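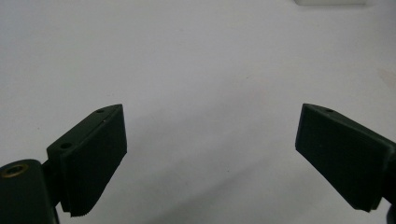 Our project set out to collect demonstrations for a small learning system that picks up flat objects and puts them in a tray. We did the demonstrating by hand, with a gripper you hold and close yourself, so no robot arm was needed for this part of the work. The camera is on the gripper and sees what the fingers see. Every demonstration starts the same way, with the fingers open over a bare stretch of white table and nothing between the pads. We chose that start pose after the first trials, when people began with the object half gripped and the recordings had no approach in them.

Collection

Two of us recorded and Samina Mengal checked the files. The target was 70 demonstrations, and we ended up with 63 that passed. A demonstration passed if the start pose was held for 2 seconds, the object was gripped once, and the hand did not stop on the way to the tray. The rejected ones were mostly second grips. Cards were the worst objects for this — they lie flat and the pads slide over them before an edge lifts.

We named the two object sets Claronetti (cards and envelopes) and Vitotton (cloth squares). They were recorded on separate days and stored in separate folders. In hindsight we should have mixed them, as the daylight in the room was different for each set and the model may have picked up on that.

The table was wiped before each session, but small specks and a pale beige stain stayed on the white surface. We left them alone. Samina thought they might help with tracking the motion of the camera, which is hard on a plain surface. We did not test this.

Processing

Each recording was cut to the part between the start pose and the release. Our script, Nzioka, found the start by looking for a still image. It failed when the person's hand shook, and those cuts were made manually. This took longer than the recording itself.

Training

The first model was trained on 50 demonstrations and the rest were kept for checking. It predicted the closing of the fingers well on cloth and poorly on cards, where it closed too early. Adding more card examples is planned for May, with a thicker mat under the cards so the edges are easier to catch.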